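Sovden metal bin, gray, the rectangular one. Two years in

Posted 18/11/2021

Quick one, dinner is on. People keep asking me about these in the comments on the pantry post so I'm putting it all in one place and then I don't have to type it again.

What it is: a plain metal bin, open top, four sides that slope in toward the bottom. No lid. No handles either, which I'll get to. Bought from Belton, secondhand, together with a shelf that I did not want and still have. Model number on the receipt is 1641, no idea if they still make it. Belton's site lists a 781 that looks like the same thing in a smaller size, but I haven't held one so don't quote me.

What I use it for: the stuff that has no home. Brush, odd kitchen bits, whatever was on the counter when company rang the bell. It goes in the bin, bin goes under the bench, sort it later. Later is sometimes March.

Good things first.

Strong. Really strong. I've stood on it upside down to reach the top cupboard (don't) and it didn't flex. My last two were plastic from Vida and both split at the corner in the first winter. This one has been dropped down the basement steps with a full load of hardware and the only thing that got hurt was the step.

Sloped sides are better than I expected. Small things slide down to the middle of the floor and you can get your fingers under them. In a straight-sided box they sit tight against the wall and you scrape your knuckles. Also you can tip it and the whole lot comes out in one go, nothing hanging up in the corners.

Easy to wipe. Damp rag, done. Grease comes off with dish soap. Flour is more annoying, it turns to paste, so brush it out dry first.

Wide open top. I can see everything without digging. That was the whole reason I gave up on the deep Kallinen basket, which was prettier and where things went to die.

Now the not so good.

The finish. Don't expect it to stay nice. Floor scuffs if you so much as look at it, and the paint chips. Once the paint goes the rust comes in right behind. Mariann Sipos told me to sand the spots and put clear enamel on, I did one side and it's held so far. The other side I never got to. If you want something for a shelf in the living room, get a different bin.

Noise!! Throw a spoon in and the whole house knows. I tried a rubber shelf liner cut to size, worked great for the sound but then crumbs got under it and I was washing two things insted of one. Took it out. An old dish towel folded flat does nearly as well and goes in the laundry.

No handles. Full, it's a two-hand hug-it-to-your-chest carry. Rim isn't sharp on mine but it does dig into your arms after a flight of stairs. Levente Fodor drilled his for rope and says it's fine, I'm too lazy. Wear sleeves.

Doesn't nest well. Sides slope, so you'd think they'd stack like buckets, and they do go in, and then they do not come out. Put a strip of cardboard between if you have to store a pair.

Cold in the garage, and it sweats a bit in spring when the weather turns. I wouldn't keep paper in there. Lost a stack of seed packets that way, my own fault.

Price. I paid 96 for the bin and shelf together and that's too much for the bin alone, fair if you want the shelf. If you see one by itself for less than half of that and the rust is only on the surface, grab it. Check the bottom before you pay. Tilt it to the light, press on any brown patches with your thumb. If it's flaky, leave it.

Would I buy it again, yes. Would I buy it new, probably not, the paint is going to look like this after a year anyway so let somebody else pay for the shiny part.

Few answers to things from last time:

Dishwasher: doesn't fit mine. Hose in the yard, then dry it right away.

Toys: Anikó Lengyel has hers full of blocks and likes it, but see noise, above.

Laundry: no. Snags knits.

Lid: a big baking sheet sits on top ok if you're not moving it.

Ok the timer's going. Will do the Kallinen basket next, I have opinons.

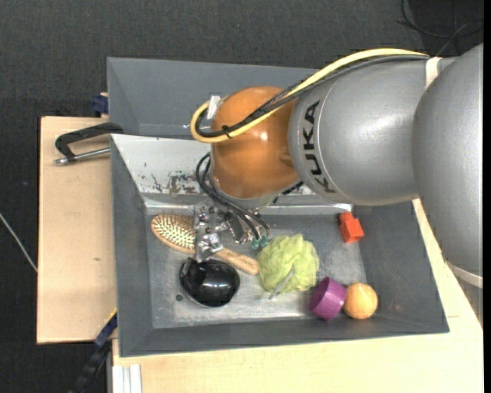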